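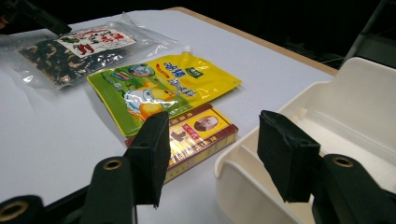
1/ Packing a care parcel: the dry goods layer

Small thread on getting an awkward set of groceries into one carton. The parcel goes from Wolholm to my sister's place, by the slow service, with a weight limit of 3000 g including the carton. I do one of these every December and I take notes, so these are the notes.

2/ Contents, this layer only: one clear bag of dried stuff for soup, one spout pouch, one small boxed item still in its cellophane. Everything else (noodles, socks, a calendar) goes in the layer underneath and gives me no trouble. Socks pack themselves.

3/ The three pieces fail in different ways. A bag of dried leafy material gets crushed. A pouch bursts at the seam or leaks at the cap. A rigid box does neither, but its corners will go through the other two if you let them.

4/ So the order of work is: lay the items out on a clear table, check each one, isolate the one that can leak, pad the one that can crush, and use the rigid one as structure. Laying out first saves repacking. I have skipped it and repacked twice in one evening.

5/ The bag. Dark, dry, with lighter flecks through it. It weighs very little and takes up a great deal of room. Most of that room is air, and the temptation is to press it flat. Don't. Dried greens and fungus both turn to dust under a sideways load, and dust in soup is grit.

6/ What I do: hold the bag by the label end, let the contents settle to the bottom, fold the spare film over once and tape the fold. One strip of paper tape. It should still give slightly under a finger. If it feels like a brick, open the fold and try again.

7/ Do not decant it. I see this suggested every year. The printed label is the only thing telling the recipient (and anyone inspecting the parcel) what the contents are. An unlabeled zip bag of dark green flakes is a poor thing to put in the mail.

8/ The pouch. Spout pouches are tougher than they look along the flat faces and weaker than they look at the shoulder, where the cap fitting joins the film. All my leaks over the years were at the cap or the shoulder. I have never had one split across the face.

9/ Cap check: tighten by hand, then lay the pouch on a sheet of kitchen paper, cap down slope, with a book on top. Leave it for 2 hours. Look at the paper. Any spot at all and the pouch stays home and gets used in my own kitchen.

10/ Then a zip bag around it, air pushed out, zip folded under. I use the Jaltik medium size. The large leaves a loose flap that catches on everything, and the small will close only if you bend the pouch, which loads the shoulder again.

11/ The box. Leave the cellophane on. It keeps the card dry and stops the lid from working open. Shrink film also makes the box slippery, so it will migrate through a loosely packed carton. Fix: a band of paper around the middle, taped to itself and never to the film. Tape on shrink film comes off in transit or takes the film with it.

12/ Arrangement.
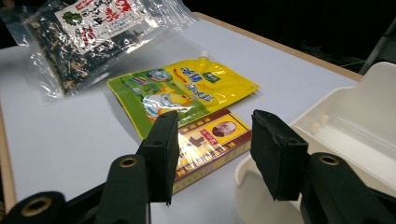

Test layout on the table: dried goods, pouch, box.

13/ I lay them overlapping first to see how small the footprint can get. With the box over the edge of the pouch it gets pleasantly small, and I use that to pick the carton. I don't pack them that way. A box edge resting across a filled pouch is fine on a table and bad under a stack of other people's parcels.

14/ In the carton the box goes on its long side against the wall. The pouch stands next to it, cap up, with folded cardboard between the two. The dried goods go on top of both, last thing before the lid, with nothing above but crumpled paper.

15/ On cap up: the carton will be turned over in transit regardless of the arrows you draw on it. I draw them anyway. Cap up costs nothing, and it means the parcel at least starts its trip the right way.

16/ Carton: I have been using the Kolel single-wall for light loads. This layer plus the one below came to 2000 g on the kitchen scale before padding, which is comfortable for single-wall. Closer to the limit I would go to double-wall and accept the extra weight.

17/ Padding went in at about 150 g, mostly old packing paper. Newspaper works but marks light-colored card, and the recipient will want to display the box for a while before opening it. She did last year. It was on a shelf until spring.

18/ Paperwork. The customs form wants plain descriptions. I write the kind of food, the form it is in (dried, sealed pouch, boxed) and the quantity. "Groceries" came back to me once with a sticker on it. If the label is in a language the counter staff may not read, put a translated line on the form and a copy of the form inside the lid.

19/ Also check the destination's rules on dried plant material before you buy it. They change, and the list at the counter is older than the list on the postal site. I look it up fresh each time.

20/ Closing: tape in an H, both ends, one pass along the center seam and one along each edge. Press it down with the back of a spoon. Shake the carton next to your ear. A faint rustle is the dried bag and is acceptable. A knock is the box, and you need to open it up and add card.

21/ Mine knocked. Opened it, added a second fold of card on the wall side, closed it again. Fine on the second shake.

22/ Reply to a couple of questions: yes, I would send the pouch in summer, but only with tracking and the faster service. No, I don't vacuum seal the dried goods. See 5.

23/ Someone else asked about the Song paper tape versus the clear kind. Paper holds better on dusty card and tears by hand. Clear is better if the carton may sit somewhere damp. I used paper inside and clear outside.

24/ Dropped off shortly before 6 p.m., when the counter closes. Transit last time was three weeks. I'll add the condition report to this thread when she opens it.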